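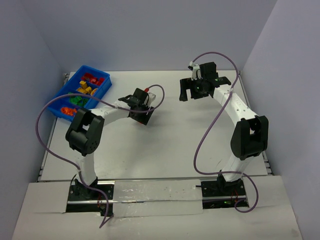

Blocks in the blue tray, one color to a section.

February
By Nicanor Jaramillo

RUTUVPORT TOY LENDING LIBRARY
Minutes, members' meeting, back room, 6:30 p.m.

Present: Abelardo Saavedra (chair), Aníbal Henriques, Nilton Escobar, Aarne Savolainen, Nicanor Jaramillo (minutes). A few parents in and out, did not sign the sheet. Please sign the sheet.

Opened 6:40. Last minutes read and accepted with one fix – the puzzle shelf is going on the north wall, not the south. Nilton asked for that to be written down this time. Written down.

1. Loans and late returns

Aníbal had the printout. 176 items out right now, highest for a winter month since we moved in. Late returns 73, mostly train sets and the big floor puzzles. Abelardo thinks people just forget over the holidays. Aníbal thinks the reminder emails go to spam, his own did.

Long talk about fines. Abelardo against, says we lose families over a dollar. Aarne wants a small one, capped. A parent by the door said she would pay a fine but not come back to be told about it in front of her kids. Fair point, everyone agreed. Left it like this: no fines till summer, phone call after two weeks, card on hold after six. Aníbal to write up the wording and send around.

Also the question of holds. Someone reserved the marble run in November and never came for it. Holds now lapse after 7 days. Agreed, no vote needed.

2. Missing pieces

Same item as every meeting. Games come back short, next family complains, we look bad. Aarne has been putting spare parts from broken sets in a shoebox and wants a real drawer for it. Approved. He will label it by game, not by size.

Nilton said the counting-in at the desk takes too long on busy mornings and people get waved through. He's right. Suggestion to weigh the bags – kitchen scale, weight written on the tag, if it's off then open the bag. Aníbal doubts it works for card games. Try it on building sets first, report next month. Nilton has a scale at home.

Abelardo asked if we should go on lending sets that are already short. Yes if the tag says so. Jigsaws no. Puzzle with a hole in it goes to the craft box.

3. Loose blocks

We have a lot of loose blocks and no rule for them. Sorted by color or by shape? Parents of small ones like color, they can put away by themselves. Aarne prefers shape because the sets are then easier to rebuild. Went back and forth on this for to long. Color for the under-fives, shape for everything else. Divided trays for the color ones, zip bags for the rest.

Cleaning: soapy water, air dry on towels, no dishwasher. The dishwasher thing was tried and the stickers came off. Wood gets wiped only.

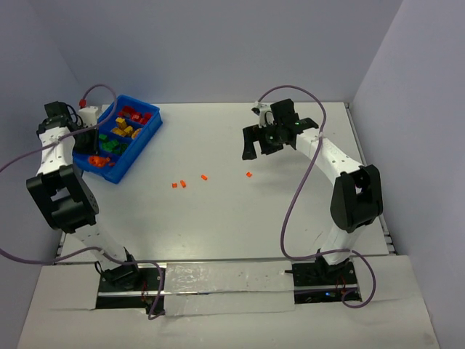
4. Room and heating

Landlord (Tikkanen) answered on the radiator. Will send someone, gave no date. Until then story hour moves to the front room, where it is warm but there's the street noise. Abelardo to call Tikkanen again, and ask about the lock on the side door while he's at it – sticks, have to lift and push.

Rug. Old one is worn through by the window and somebody's heel caught in it. Aníbal priced a new one, nearly $200 with the pad underneath. Nilton moved to buy, Aarne seconded, passed. Aarne would like it noted that he asked for anything but beige.

5. Swap day with Skolloseck

Skolloseck library wants to do a joint swap in spring. They'd bring outdoor toys, we'd bring board games, each keeps what it takes for three months. Good idea, worries about who pays if something breaks. Abelardo will draft one page. Keep it to one page.

Place not settled. Their hall has parking, ours has the yard. Vonilia Bakery offered coffee if it is at ours. Decide next time, need to tell Vonilia either way so they can plan.

Flyer: last year's had the wrong phone number. Nicanor to check it before printing. (Noted.)

6. Age labels

A grandmother asked why some shelves say 3+ and others say "little ones". No reason, different people made them. Nilton to redo all in one style, big type, low enough for kids to see the pictures on them. Small-parts warning stays in red on its own sticker and goes on the lid AND the bottom, lids get mixed up.

7. Other business

– Double stroller left in the hallway since before the holidays. Blue hood. Goes to the church sale if not claimed by end of month.
– Stamp pad is dry again.
– Request for more toys in other languages. Aníbal knows a family moving away with a shelf of Portugese picture games, will ask.
– Puppet theater curtain needs sewing. Parent who left early said she could do it, did anyone get her name?

To do: Aníbal – late return wording, rug, picture games. Abelardo – Tikkanen, swap draft. Aarne – parts drawer. Nilton – scale, labels. Nicanor – flyer, stamp pad.

Closed 8:15. Next meeting same time in March, front room if the radiator isn't fixed.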